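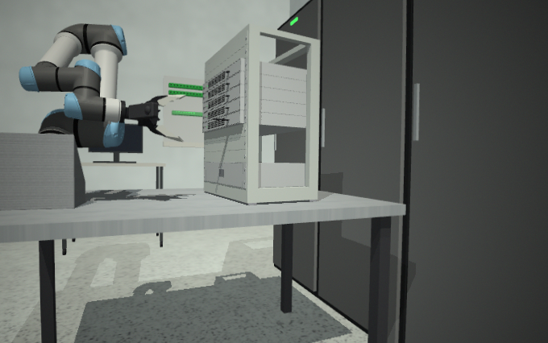 Section 4: Putting the Dretik on Your Network

By now the Dretik storage unit should be sitting somewhere level with its power cord attached. If it is still in the box, go back to Section 2. We'll wait.

You will need:
- the Dretik unit
- the gray network cable (the black one is for the battery backup, whatever the shipping label says)
- your router password, which is on the sticker you peeled off in November
- 38 minutes, of which nine involve doing something

4.1 First start

1. Plug the network cable into the port marked A. Port B works too, but only after you have set up port A.

2. Press the power button once and let go. The light will blink amber. Pressing it again tells the unit you have changed your mind, and it will shut down without asking.

3. Wait for steady green. The fan runs at full speed during this step and sounds like a hair dryer with a grudge. It settles down.

Note: A red light at this point means no drives were found. Push each drive in until it clicks. A drive that is nearly in counts as out.

4.2 Naming the unit

4. On a computer connected to the same network, open the Tallemo setup page and choose Find My Unit. Yours will appear as DRETIK followed by a string of letters that mean something to the factory.

5. Give it a name you can say out loud over the phone to a support person. Spaces are not allowed. Neither are apostrophes, as Kaiwen Yu in our support office will explain to you at some length.

6. Create an administrator password of at least nine characters. Write it down and keep the paper somewhere other than under the unit.
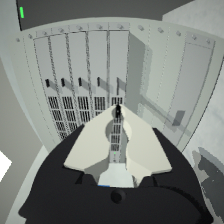 Modules in an equipment chassis.

4.3 Copying your files

7. Choose Shared Folders, then Add. Start with one folder. There will be time for the other 46 later.

8. Drag your files across. The time remaining shown on screen is an opinion - it may go from two minutes to 117 and back again while you watch. Go and have lunch.

CAUTION: Do not unplug the unit while the light is blinking blue. Files being copied at that moment may be lost, and they will be the ones you wanted.

9. When the light returns to steady green, open a few files from the new folder before you delete the originals. Open more than one.

4.4 If the unit does not appear

Check that the computer and the Dretik are on the same network. Guest networks do not count. Restart the router, then the unit, in that order.

If you own the older Drulby model, the button is on the back and everything in 4.1 takes twice as long. See Appendix C for the rest of the differences.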